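Canonical tags ignored on syndicated articles, partner copy ranking instead of ours
Forum: Technical SEO > Indexing and duplicates

dkessel_pub
We run a trade site for textile finishing, 23 writers, most of them part time. Since June we have syndicated part of the archive to Hodino under a license. The contract says every republished article carries a cross-domain canonical pointing at our URL. I have checked the source and the tag is present in the head and correct. In spite of that, Hodino's copy is the indexed one for a large share of the batch and ours is reported as "duplicate, different canonical chosen than user."

Batch was 300 articles. 60 are affected. No pattern by age or by section that I can find. Our pages are in the sitemap, return 200, self-canonical, not blocked. What else should I be looking at before I ask for the license to be suspended?

marrowline
Cross-domain canonical is a hint. It gets weighed against internal links, sitemaps, redirects and content similarity. If the partner's template is very different from yours (related items, long comment block, different title) the pages may not be treated as duplicates at all, and then the tag gets thrown out. In your case they are being treated as duplicates, so the question is why their URL wins the cluster. Compare internal links to the affected 60 on both sites first.

Nimal Sarkar
Ask for noindex on the partner copies. Canonical was never the right tool for syndication. I handled the same thing for Juvongate when they licensed their help articles out, and the duplicates dropped out of the index once the partner added a robots meta tag. Nothing else we tried moved it.

marrowline
Disagree with "never the right tool." It works fine when the partner publishes after you and the original is already indexed. Noindex also means the partner gets no search traffic from content they paid for, and most of them won't sign that.

Nimal Sarkar
Then they are paying for search traffic that belongs to the publisher. That is a pricing problem, and it should be in the contract as one.

dkessel_pub
Hodino will not accept noindex. I asked before we signed. Their position is that the canonical is enough and any remaining issue is on our side.

Internal links: their affected copies are linked from a topic hub that sits one click from their home page. Ours are on page 9 and deeper of a paginated archive.

Iresha Gunawardena
Do you render anything client side? Check the HTML as served, without scripts. We had a case on Thepsuriya where the article body came in through a script and the initial response was header, menu and footer. The partner served the full text as static HTML. Their version was picked every time the render queue was slow.

Also check that the canonical on the partner side is in the raw response and isn't being rewritten after load. Two different canonicals, one in the source and one in the rendered DOM, and both can end up ignored.

dkessel_pub
Body is server rendered. Second point is interesting. Raw response from Hodino has the canonical to us. Rendered DOM has 2 canonical tags, ours and a self-referencing one injected by what looks like their Curex plugin. Only on templates with the recommendation widget. I have gone through the affected list and all of them use that template.

marrowline
That's your cause, or most of it. Conflicting canonicals are generally discarded and the rest of the signals decide, and on internal links they beat you.

Nimal Sarkar
Which is the argument for noindex. A plugin update on someone else's site should not be able to decide whether you rank.

Iresha Gunawardena
A plugin update can strip a noindex just as easily. Either way you need monitoring. Fetch a sample of partner URLs once a day, rendered, and alert if the number of canonical tags is anything other than one.

dkessel_pub
Sent Hodino the list with raw and rendered output for each URL. They have confirmed the plugin setting and will turn it off on that template. I am also moving the affected articles out of the deep archive and into section hubs on our side, which should have been done anyway.

Open question: is it worth requesting reindexing for each one by hand, or leave it to the normal crawl?

marrowline
Leave it. Their copy has to be recrawled before anything changes and you can't request that. Update lastmod only if you really edit the page.

Nimal Sarkar
I would submit a handful of the highest traffic ones. Costs nothing. Which one lost the most?

dkessel_pub
The satin handling guide, by a wide margin. It was our top landing page in the finishing section. Will post an update when the index report changes.
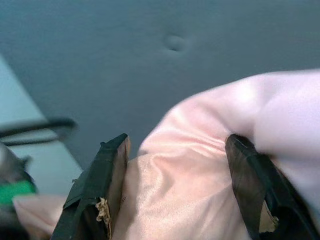

Pink satin, gathered at the pinch point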